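When the gripper would not let go

Catrin Trevor runs simulation testing at Kosari, where a household arm controller called Pilix spends its nights in a rendered kitchen before it is allowed near a real one. In December it started failing there. Over 26 overnight runs, 8 ended with a stop nobody had asked for.

"The log said the grip was released," Trevor said. "The fingers were still closed. Those are two different things, and our software treated them as one." 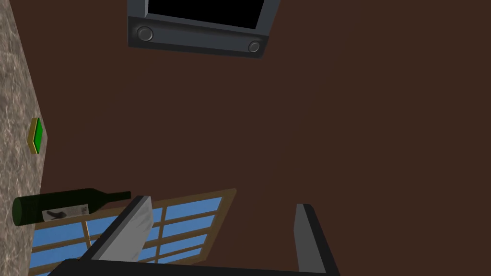

Trevor went back through the wrist camera views first. They are hard to read, she said, and come out at whatever angle the hand happens to be. In one, the bottle is lying on its side on the stone counter with the fingers wide open, and the sponge is farther along. "A view like that tells me the fingers can open. It doesn't tell me when the controller thought they did."

The answer was a timer. Pilix waited a fixed time after the open command and then reported success. A colleague, Bozsik, had shortened the wait to speed up the runs. On most grasps it made no difference. On a wide bottle, the arm began moving away before the fingers had cleared the glass - and the collision monitor, correctly, shut everything down.

Trevor does not blame the change. "It was reviewed. I signed it. We had no test that would have caught it."

She then pulled the views from higher up on the robot, which show both arms and the counter together, and matched them to the joint readings by hand. That took her most of a Saturday. 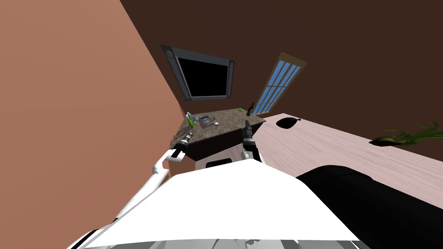
What changed

Release is now confirmed from finger position, and the arm holds still until it is. If confirmation does not come, Pilix stops and raises a fault. The team repeated the failed runs 4 times each with no unplanned stops.

One question is open. The physical unit, Hakumon, uses a different finger sensor, and Trevor wants its readings checked before the update goes on. "I'd like to see it let go of a real bottle first," she said.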